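## 3. Trial of the Gedon hand-held gripper kit

The kit was rented from Dravau for 18 days. We wanted to know if a student group could set it up and record with it without outside help. Setup took 63 minutes the first time and 9 minutes by the end.
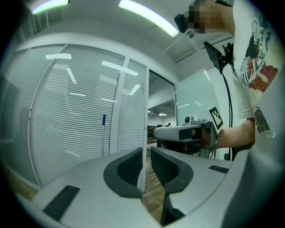
*Figure 2. Two of the hand-held grippers. The far one carries a square black-and-white marker.*

We logged 331 recordings. The finger pads held up well, but the printed manual skips the marker calibration and we had to write to Dravau twice. Replies came the next day.

We would rent the kit again for the December course. Buying it is outside our budget.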